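How does the jury vote work if one juror goes missing?

Posted in: Song contests and live shows

Our town does a song contest every August, the Zalness Song Night, and this year I've been handed the scoring. There are meant to be nine jurors. One has already told me she may have to leave before the last few songs, which puts me in a spot. Do I bin all her marks, keep the ones she's given, or make up the rest from an average? The rules are 40 pages long and 38 of those seem to be about parking. We also have a public vote, and last year 318 people sent one in, so the jury is half the result and somebody's mum will be checking my sums.

Dinesh Pathak

Fotadeo

Bin them. All of them. I scored a contest in Dristotgate for years and we tried keeping the half-set once. The early songs had nine marks each and the late ones had eight, and the act that sang second won by a mile. The singer who went on last still crosses the road when she sees me.

If you use ranks (12 points for the top song and so on down) a part-set is no good to you anyway, as you can't rank songs you haven't heard. Eight full sets will do fine. Tell the acts before the show starts, and say it out loud on stage as well – they don't read emails.

Check what your rules say about ties too. Ours said the public vote decides, which was lovely until the public vote tied.

Ahuja

just get a spare juror

Zalness_regular

Ahuja is rude but right. Sit a spare in from song one, have them mark everything, and only open their sheet if someone drops out. Don't swap them in halfway and glue two people's marks together.

One thing to add about the public vote. Turn it into points before you mix it with the jury. I've seen a contest add raw votes to jury points, and with 1000 votes in the pot the jury might as well have stayed at home with a sandwich. Rank the songs by votes, give the same 12, 10, 8 scale, then add.

And do the sums twice, on paper the second time.
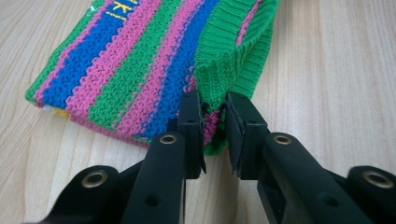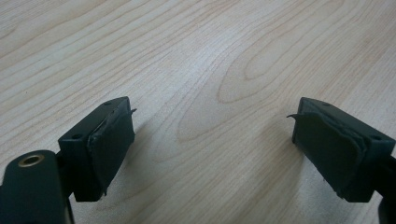 Striped knitting in the first, pale wooden tabletop in both.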